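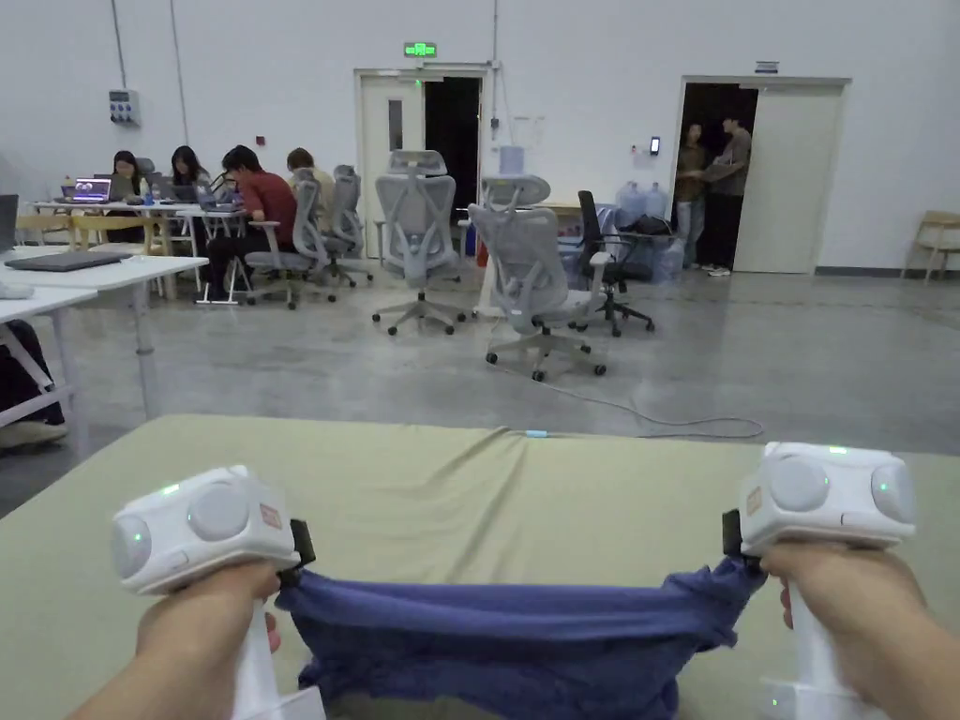
Home | Golf | Garden | About | Older posts

Posted in June by Varghese
Print this page | E-mail this to a friend

I joined the Durenport nine-hole comp to get out of the house, and I now own a handicap with all the dignity of a parking fine. Last week's round took us to Brandalport, where the opening hole is a par three of 195 metres over a dam. The members call it a gentle starter. I put 2 balls in the water and a third in somebody's ute.

Things improved, if you squint. I signed for a 69, which sounds marvellous until you remember we only played nine. My partner for the day was very kind about it – he stopped offering advice by the fifth.
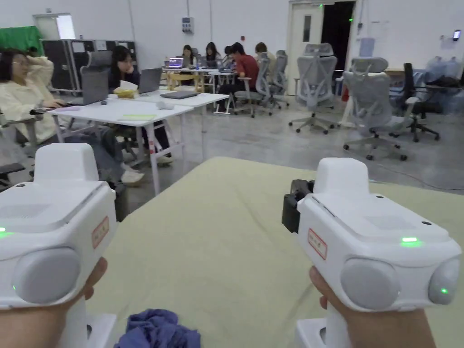
Two hands, two grips, one table.

The Zurkell Shield is next, and the club wants around 700 dollars in entry fees from the lot of us before the draw goes up. For that we get a sausage, a sleeve of balls and our names spelt wrong on the honour board. I've paid already, of course. I've also bought a ball retriever, the long telescopic sort, in my favourite colour.

Tee-off is 7 am. Bring a jumper.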